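Grenze auf Abruf

Zwischen Zomon und Rorkance soll die Brücke bei Pap wieder öffnen. Wieder mal. Ein Besuch an einem Übergang, der auf dem Papier längst keiner mehr ist.

Pap, kurz nach sechs. Nebel auf dem Fluss, der Schlagbaum unten, dahinter zwei Posten im Container. Einer trinkt Kaffee, der andere telefoniert. Auf der anderen Seite, in Rorkance, dasselbe Bild, nur mit anderer Fahne. Dazwischen 600 Meter, die keinem gehören oder beiden, je nachdem, wen man fragt.

Seit 12 Jahren ist die Brücke zu. Für Fahrzeuge ganz, für Fussgänger mit Sonderschein. Den Schein gibt es in Drostdale, eine gute Busstunde landeinwärts, Zimmer im zweiten Stock, vormittags. Er gilt für einen Tag, hin und zurück. Wer abends zu spät kommt, schläft drüben und erklärt sich am Morgen.

Im März dann die Meldung: Beide Regierungen haben eine Absichtserklärung unterschrieben. Öffnung in zwei Stufen, zuerst Fussverkehr ohne Schein, später Lieferwagen. Große Worte in Zomon, vorsichtigere in Rorkance. Ein Datum steht nicht drin. Auch nicht, wer stempelt. Und genau daran hängt alles.

Zomon nennt die Linie im Fluss eine Staatsgrenze, Rorkance nennt sie Verwaltungslinie. Wer einen Stempel in den Pass setzt, erkennt die Grenze an. Wer keinen setzt, bestreitet sie. Die Unterhändler haben sich über Monate mit der Frage beschäftigt, ob man ein loses Blatt stempeln kann statt den Pass. Kann man. Auf welcher Sprache das Blatt gedruckt wird und welche zuerst kommt, ist offen. Und ob oben »Einreise« stehen darf.

Der Ort wartet unterdessen. Pap zählt 2.570 Einwohner, früher war hier jede Woche Markt, die halbe Kundschaft kam zu Fuß von drüben. Die Markthalle gibt es noch, genutzt wird ein Drittel. An der Hauptstraße ein Bäcker, eine Apotheke, ein Laden für alles Übrige. Die Währung von Rorkance nehmen sie immer noch an, zum Kurs vom Vortag, handschriftlich auf einem Zettel neben der Kasse.
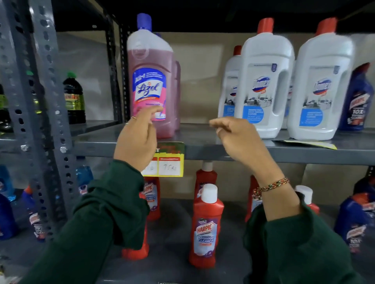

Die Öffnung sei jetzt das vierte Mal angekündigt, meint eine Frau in der Hauptstraße, und jedesmal habe der Ort die Laternen an der Brücke gestrichen und danach sei gar nichts passiert, außer dass die Laternen eben gestrichen waren. Sie glaube es, wenn der erste Bus rüberfährt. Vorher nicht. Ihre Schwester wohne am anderen Ufer, man könne das Haus von der Böschung aus sehen.

Solche Sätze hört man in Pap oft. Wütend klingen sie selten, eher müde. In der Hauptstadt redet man anders, dort ist die Brücke Wahlkampfstoff. Die Opposition in Zomon wirft der Regierung Ausverkauf vor: Wer auf den Passstempel verzichte, verzichte auf das Ostufer. Die Regierung kontert mit der Wirtschaft, mit Pendlern, mit dem Holz, das jetzt über den Seehafen muss statt über den Fluss. Beides stimmt ein bisschen.

In Rorkance ist es komplizierter. Die Koalition hält mit knapper Mehrheit, ihr kleinerer Partner hat sein Ja an eine Bedingung geknüpft: keine Uniformen auf der Brücke, nur ziviles Personal. Zomon will Uniformen. Der letzte Vorschlag aus Drostdale, dem Vernehmen nach: Uniform ja, Abzeichen nein. Über die Mützen wird noch verhandelt. Kein Witz.

Dann die Technik. Das mittlere Joch der Brücke ist für Lieferwagen zu schwach, das Gutachten liegt seit Dezember vor, zahlen will bisher keiner. Wer zahlt, baut. Wer baut, stellt ein Schild auf. Und auf dem Schild müsste dann ja stehen, in welchem Land man sich grade befindet.

Die Beobachter der gemischten Komission kommen zweimal im Monat, gehen die Brücke ab, notieren, fahren wieder. Ihre Berichte sind nicht öffentlich. Der nächste Termin steht: Ende des Monats, Drostdale, neun Uhr, Tagesordnungspunkt eins das lose Blatt. Die Mützen kommen nach der Mittagspause dran.

Am Abend stehen in Pap ein paar Leute an der Böschung, drüben geht Licht an. Der Posten im Container hat Schichtwechsel. Der Schlagbaum bleibt unten.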